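Nakeck teleop kit, 12 days in

Salholm says a beginner can record usable demonstrations within the hour. I got 115 episodes in and kept 58. The gloves drift, the thumb lags, and the reset button ends the episode without asking – twice in the middle of a good one. Marjatta Hakala had the same trouble in March.
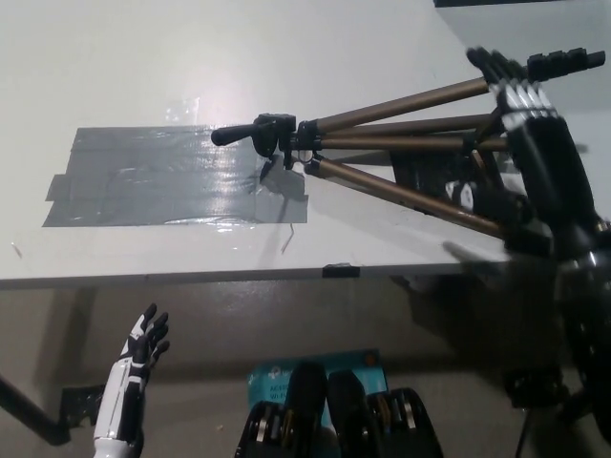

Tripod task, right hand on the legs.

Long, awkward objects are where the lag hurts most. Logging is solid, I'll give it that. Two stars, and I'd wait for the next firmware.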